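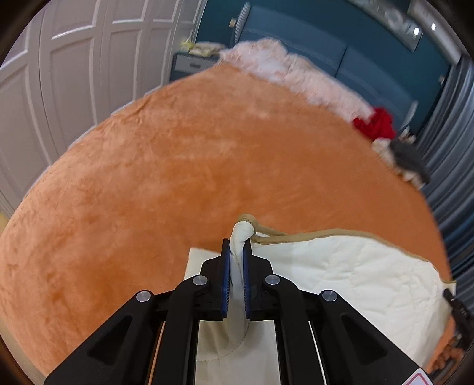 **Ticket 213: gripper sessions dropping out during open day demo**
Opened by: Suha Nassar
Status: open, waiting on Wissam for the last bit
Priority: it was high when the visitors were on the stairs, now medium

**9:40 am**
Okay, starting this while I still remember the order things went wrong in! We're running the bedroom station for the open day, the one where a visitor picks up the hand-held gripper and does a bit of bed making, and it's the same station we showed the Darwish people in March. Corner pick on the cream quilt, fold it back, put the gripper down, next person. Shadi did the first run and it felt fine in the hand. But Monus (our recording app, for anybody reading this from the Stevero side) marked the session as "incomplete" and wouldn't let me open it on the big screen.

Tried again, same thing. Third try saved perfectly, of course.

**9:55 am**
Things I've checked so far:

- Battery on the gripper: 87 percent, so no
- Space on the laptop: plenty
- Swapped the cable between the laptop and the screen (I know, it's unrelated, but I had the other one in my hand)
- Restarted Monus twice

Still hit and miss. Hiba asked if it could be the Wi-Fi with all those phones coming in. Good thought, but we record locally, so I don't see how.

**10:20 am**
First group is in, nine people, very friendly bunch. I told them we had a small hiccup and let them try the gripper anyway, and they loved it! One lady pinched the quilt corner, gave it a good twist and wanted to know if a robot would ever learn hospital corners. I said ask me next year. Her session saved. The man after her, incomplete.

So here's my first real clue. She picked up slowly and held on to the corner while she talked to me. He was fast, grab and drop, done.

**10:45 am**
Called Ayman Akl, who set up this laptop. He asked what minimum session length was set in Monus and I had no idea there even was one. There is! It's under Station > Advanced, and ours says 20 seconds. Anything shorter gets tagged incomplete. He thinks it got copied over from the Cinby kitchen station, where everything takes forever.

Changed it to 3. Restarted Monus again to be safe.

**11:10 am**
Did a bunch of short grabs with Shadi between groups, quilt only, same corner every time. All of them saved and all of them open on the screen. I'm so relieved, I can't tell you.

One leftover: the older incomplete sessions are still grayed out, including Shadi's first run. I'd love to have that one back for the wall display. I tried right click > Recheck and it just spins.

**11:30 am, reply from Wissam Qaisi**
Don't delete the gray ones. The data is there, only the tag is wrong. Recheck uses the setting from when the session was made, so it'll never pass. I have a script that rewrites the tag, will run it after lunch. Please leave Monus closed while I do.

**11:35 am**
Perfect, thank you! Monus will be closed from 1:00 to 1:30 pm, I've told Hiba to do the talk first for the next group and the hands-on part second. Could you also put the new minimum in the station template, so the next bedroom setup doesn't start at 20 again? Leaving this open until the gray ones are back.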